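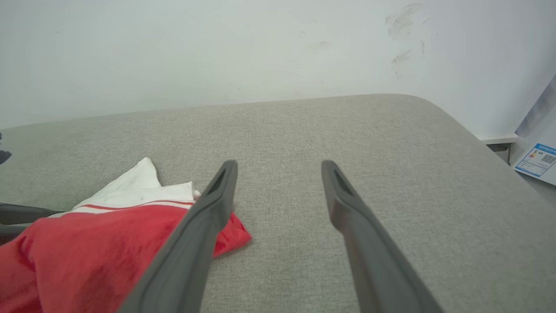 I have been going back and forth for most of the summer on whether to write this down, partly because I like the people whose work I'm going to grumble about, and partly because for a good stretch of my working life I was the one making the charts I'm going to grumble about. But the weather has turned a little cooler, my coffee is good this morning, and I think I finally know what I want to say, so please bear with me while I get around to it.

It has to do with how we report results on household manipulation, and with laundry in particular. Laundry has become the thing everybody wants their policy to do, and I understand why! Anyone who has ever folded a fitted sheet knows what a miracle it would be to hand the job over. The trouble is that we have settled into a way of scoring these systems that throws away nearly everything interesting. We run the policy some number of times, a person with a clipboard writes down a one or a zero, and we divide. That fraction goes into the abstract, and from then on it is the result.

Let me tell you about our own experience, which is what changed my mind. Our small group builds on Zokine, a training recipe that learns from human demonstrations collected in ordinary homes and offices and then fine-tunes on a modest set for whatever task you care about. In March we fine-tuned it for picking clothes up off soft furniture, meaning sofas, benches, the armchair in the corner that has never been sat in because it is always under a pile of sweaters. We had 877 demonstrations to work with. Then we ran 300 evaluation trials, and by the usual clipboard method 126 of them succeeded, for a rate of 42 percent.

Now, 42 percent is a disappointing number to carry into a meeting. We had a comparison run, using the older Trillach baseline on the same furniture, that came out a hair higher, and for most of a week the mood was that we had wasted the spring. I was as glum as anyone. Then, because it was raining and I didn't feel like walking to the train yet, I sat down and started watching the wrist camera video from the failures. I meant to watch a handful and I ended up watching all of them over the next several days, with a notebook and far too many crackers.

What I saw surprised me. A large share of the failures were the same failure. The gripper would come down over the seat in very nearly the right place, fingers open, at a sensible height, and close an inch or so to the side of the garment. One finger would be over the hem and the other over bare upholstery. It would pinch, lift, find nothing between its fingers, and the person with the clipboard would write a zero. These trials looked like somebody reaching for their glasses on the nightstand in the dark. The policy knew where the shirt was, more or less, and what to do about it, and it was off by the width of a thumb.

The baseline failed in an altogether different manner. It froze over the seat, or went for a fold in the cushion, or made a confident grab at the shadow under the armrest. Its failures were scattered all over the place, and when I tried to sort them into groups I kept running out of groups. If you had asked me, after those evenings with the crackers, which of the two systems I would rather spend another month on, I wouldn't have hesitated for a second, and yet the single number told me to pick the other one.

I don't think we are unusual here. I think a great many groups are sitting on exactly this kind of video and never looking at it, and I say so with affection, having been guilty of it for years. The video is large and dull and the number is small and goes neatly into a table. Reviewers ask for the number. Funders ask for the number. I once sat through a whole project review in which the word "shirt" was not spoken.

So here is my modest proposal, which is hardly original. (The folks behind the Mirzaei protocol have been saying something close to it for a while, and they deserve more readers than they have.) Alongside the success rate, report how far the policy got. Did it approach the right object? Did it bring the fingers down across the edge of the cloth, or beside it? Did it close on fabric, and if so, did it keep hold through the lift? You can write those stages on an index card. Scoring a trial this way takes a person perhaps twice as long as marking a one or a zero, and the extra time is the most useful time I have spent on this project.

The objection I hear most often is that partial credit is a slippery thing. If you give a system points for nearly picking up a shirt, the argument goes, then before long every paper will be full of systems that nearly do everything, and the poor reader will have no idea what works. I take this seriously, I really do. Somebody standing in their living room doesn't care that the robot almost got the sock. And I have read papers in which the stages were so finely sliced that a policy could earn most of its points by waking up and pointing itself at the furniture.

My answer is that I would never replace the success rate, and I would never roll the stages up into one blended score, since then we'd be right back to a single number and a murkier one than before. Put them side by side. Let the reader see that 126 trials ended with the garment in the air, and let them also see where the others stopped. A reader who only wants the bottom line can have it, and the graduate student trying to decide what to try next can have what they need as well.

There is a second objection, which I find harder, and I don't want to pretend I have it licked. Soft things have no clear edges. With a block on a table you can measure how far the fingers were from where they ought to have been. A crumpled shirt has no one place where you ought to grab it. A good strong peak in the fabric is probably a fine spot, and so is a thick hem, and a flat sleeve is probably a poor one, but two sensible people can watch the same clip and disagree about whether the approach was "near." We had two of us score 100 of the trials separately, and while we agreed easily on whether the fingers had closed on cloth, we squabbled a good deal over the approach stage. In the end we rewrote our definition twice, and I'm still not fond of it. If someone has a better one I would be delighted to steal it.

Even so, a stage on which people disagree a little is worth more to me than a column that doesn't exist. And the disagreements taught us something too. Many of the clips we fought over involved a garment in two colors, where one part of it stood out strongly against the upholstery and the other didn't. One of us was judging distance to the bright part and the other to the whole piece of clothing. It made us wonder whether the policy might be doing something similar, fixing on a patch of color and treating the rest as background. I can't claim that is what's happening. We haven't tested it properly. But it is a real question with a real experiment at the end of it, and we would never have come to it by way of 42 percent.

I should say what we did about the near misses, since I've gone on about them for so long. We didn't collect more demonstrations, which had been the plan. We went looking at the calibration between the wrist camera and the fingers instead, and at how the policy behaves in the last moments before it closes, when the fingers themselves cover up part of the thing they're reaching for. That work is ongoing, and Planov, the little simulator we use for checking such things, is not very good at cloth, so it's slow. I don't have a new success rate to give you, and I'm not going to hint at one.

What I would ask, if you run evaluations of this sort, is something quite small. Before you write up the next batch, take an afternoon and watch your zeros, at normal speed, with the sound off and something to snack on. Sort them into whatever piles seem natural to you, and put the piles in the paper, even if they only make it into the appendix. I'd love to read them, and my address is on the contact page if you would like to send them along.

Posted Monday, September 1, 2025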